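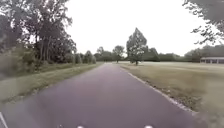
**Vustby Path** - path following for outdoor ground robots. Software only, runs on your own compute. From Kadivham.

Finds the drivable surface from one forward camera. Asphalt, gravel, mowed grass, each its own class. No painted lines needed. Soft edges ok, e.g. grass running straight into asphalt with no curb on that side.

What you get:

- surface segmentation + edge fit, 10 Hz on the base board
- local planner, looks 16 m ahead
- speed limiter, slows down when the edge fit gets shaky
- log viewer (Pirzada), scrub a run and see what the planner was thinking
- body mask tool, so parts of the robot at the bottom of the view dont end up as obstacles

Needs: wheel odometry, IMU, a camera with a rigid mount. GPS optional, helps on long straights with not much to localize on.

Not for: public roads, snow, night driving. Night is being worked on, no date yet.

Setup takes 2 short drives for calibration. Do them on a straight peice, then load the file in Pirzada and check the horizon line. If its tilted redo the mount first.

Licence per robot, updates thru July included. Moving over from Jandton? Old route files import fine, speed zones have to be redrawn. Log limit is 1000 runs per robot, oldest get overwritten.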